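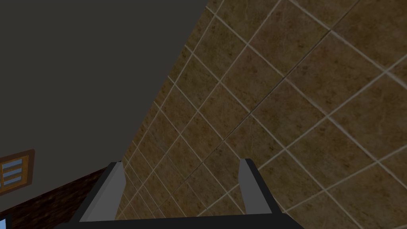
Debora Bortolotti asks whether she must delete the old albums on her phone before she connects it to Plarkau, and what will happen with the pictures which are already on the computer. She does not need to delete anything. Please leave the old albums as they are and follow the steps in this section. Plarkau compares the files first and copies only those which are missing.

4. Connecting a phone and making the first copy

4.1 Before you begin

You need the phone, the computer on which Plarkau is installed, and a home network that both of them can use. The phone must have the Plarkau app in version 6 or newer. The version is written at the bottom of the Settings page. If you have an older version, update it first, because the pairing code of the old version has another format and the computer will not accept it.

The battery should be charged to at least 40 per cent. Under this level the app stops copying and waits until you connect the charger.

Note: If the phone is managed by your employer, the copying of pictures may be blocked. In this case ask the person who looks after the phones at your work. We cannot remove this block from our side.

4.2 Pairing

1. On the computer, open Plarkau and choose Devices, then Add a phone.
2. A code with 6 digits comes on the screen. It is valid for 10 minutes.
3. On the phone, open the app and press Connect.
4. Type the code and press OK.
5. Give the phone a name. The name can be changed later, but not during copying.
6. Wait until the word Connected is shown on both devices.
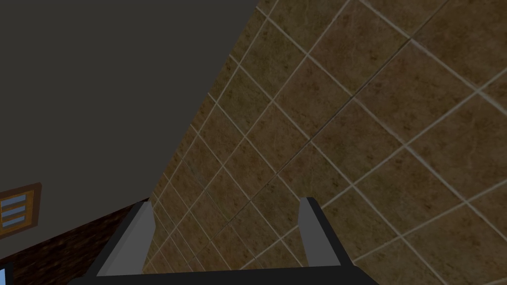 Fig. 2. Gripper and tiled wall

If the code is refused, do not type the same code again. Close the window on the computer, open it once more and use the new code. After three wrong codes the pairing is locked for one hour.

Caution: Do not pair the same phone with 2 computers which use the same library folder. Both computers will try to write the index, and the albums can be shown twice or in a wrong order. This was reported to us by several users of Zoseck network drives, where the library folder is often shared in the family.

4.3 Choosing what will be copied

1. In the app, open Albums.
2. Mark the albums you want to copy. Screenshots and pictures received in messages are not marked at the start.
3. Decide about videos. If you switch videos on, the first copy can take the whole night.
4. Choose Only on Wi-Fi, if your mobile contract has a data limit.
5. Press Save. The choice is not kept if you leave the page with the back arrow.

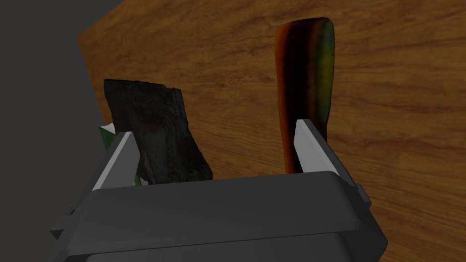
Fig. 3. The gripper from behind

4.4 Starting the first copy

1. Press Copy now.
2. Keep the app open on the screen for the first minutes, until the list of files is ready.
3. After this you may use the phone for other things. The copying goes on in the background.

On some phones from Fateck the system closes background apps when the screen is dark. Open the battery settings of the phone, find Plarkau in the list and choose No limits. Qistina Raju, who translated the Malay version of this guide, found that on her Fateck the same setting is called Free running, so please look for both names.

If the copying is interrupted, press Copy now again. Finished files are not copied a second time.

4.5 Adding descriptions
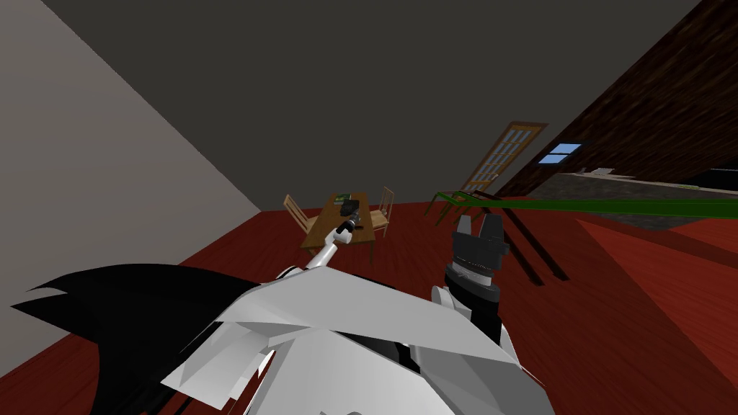
Descriptions are the words by which Plarkau finds a picture later, and you can write them on the phone or on the computer. Open the picture, press the pencil and type one short line. Use plain words for the things which can be seen: for the picture above, "white robot arms, wooden table" is enough, and a search for either "robot" or "table" will then find it. Capital letters make no difference. Commas are allowed, but the signs / and * are not, and the app will remove them when you save.

Descriptions which you made in Melnyk can be imported on the computer under File, Import descriptions. The pictures must have the same file names as before. Lines longer than the field permits are shortened at the end, and the full text is kept in the import report.

Continue with section 5, Removing a phone.

Text of this section last changed: August 31, 2019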